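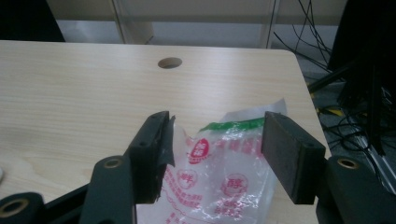
**Nillum opens enrollment for deferred pension option**

October 11, 2018

Nillum, the administrator of the Poncombe Staff Retirement Plan, will accept applications for a new deferred pension option from the first business day of November. The option is open to members born in or before 1963 who have left service and have not yet started to draw a pension.

Under the current plan rules, a former member must start payments at the normal retirement date. The amended rules allow the start date to be moved back by up to 3 years. For each full year of deferral, the annual pension is increased by a factor set by the plan actuary. Part years are credited by completed month.

The plan has 4000 deferred members. Each eligible member will receive a statement showing the pension payable at the normal date and at the latest permitted date. Survivor benefits are calculated on the increased amount if the member dies after payments begin. If the member dies during deferral, the survivor benefit is calculated as though payments had begun on the day before death.

"The former rule fixed the start date for everyone who had left service, including members still working elsewhere," said Jonatan Engebretsen, head of plan administration at Nillum. "The amendment gives them a choice of date. It does not change the benefit of anyone who takes no action."

Applications must be made on Form 2 and received before the normal retirement date. A deferral may be ended early with written notice, but cannot be restarted. Members whose benefits were transferred in from the former Jatitz plan should request a separate calculation before applying.

Pensions already in payment are not affected.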